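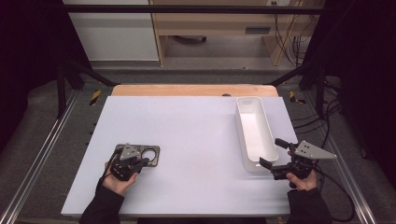

Is the cell back in service after the July stop?
It has been since 6th August, with both grippers fitted and one repair still temporary.

Progress report, Tendedov cell, second period
To: Irén Katona, Bristavis
From: Akua Appiah, Tunstall workshop

Irén, short one this time, the full cost sheet comes separately. Written between jobs so excuse the style.

Where we are. Cell set up again on the white board, rails left where they were. Didn't want to lose the alignment. Pair of hand-held grippers, left and right, both on their own cables. Plate and tray are the two work pieces for this period, same as agreed in the plan. Total logged since restart: 246 cycles. Target was 50 per shift and we hit it on all but the first shift, which went mostly on cables.

What stopped us in July. Left gripper lost its signal whenever the wrist turned inward. Swapped the cable, same fault. Swapped it back, same again. Was the connector under the bracket, one pin pushed back. New connector from Cesemell, two weeks to arrive, wich is most of the delay you saw in the last update. Crimped it here in the end, their ready-made lead was too short by a hand.

Fingers. Old set had worn pads, the tips no longer met square and thin parts slid out. Printed a new set, four fingers in all counting the spares. First print was no good, holes too tight, screws split the layers. Opened them up in the drawing and reprinted, fine now. One threaded insert in the left mount went in crooked and had to be melted out and set again. Keep an eye on that one.

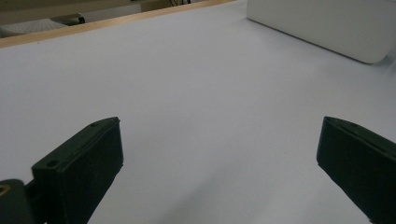 Gripper fingers, open, over the white work surface.

Check routine, as now done at the start of every shift:
Close the jaws fully, look for a gap at the tips.
Finger screws, snug by hand, no power driver.
Cables free over the full reach, no loop caught on a rail.
Wipe the pads. Dry cloth only.
Board flat, corners down.
Takes 20 minutes with one person. I had budgeted less, please correct the staffing line.

Spares. Connectors, fine. Inserts, fine. Cable is low, one length left, and if the right side goes the same way as the left we stop again. Asking to move the unspent travel money to cable and a proper crimp tool. The one we have is borrowed from the Tunstall electrical bench and they want it back.

Not done. Strain relief on the left cable is still a zip tie. Works but it's not what we promised. Bracket drawing needs updating to match what is on the bench, Bristavis has the old version, please dont order from it. Wear log for the pads started late so the first numbers are thin.

Next period: fit the strain relief, same connector change on the right gripper before it fails, then the longer run. Need your OK on the money first. A yes by email is enough, the form can follow.

Akua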